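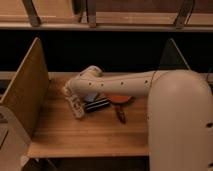 Flulleo is a free puzzle and building game for phones and tablets. You play on a map of small rooms, and in every room you must put the objects in the correct place before the water comes in. The full game has 393 rooms.

Games > Flulleo > Questions
Search questions Go

Do I need internet to play?
Only for the first start and for the weekly room. All other rooms work offline.

How do I get more coins?
Finish a room without a hint and you receive 21 coins. The chest in Nuvcombe, the second town, gives 2,000 coins, but only one time. 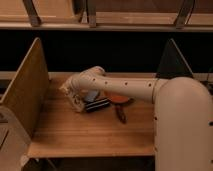

Flulleo Player Support, Cliritholm

I changed my phone. Is my progress lost?
No, if you made an account before. Log in on the new phone and choose "Load from cloud". Guest progress stays on the old device and we cannot move it.

Why can I not open the Issahaku tower?
You need 2,987 points in total. Points from the weekly room are not included.

Can I turn off the ads?
Yes. Ads are shown only when you ask for a second try, and you can switch them off in Settings, under Store.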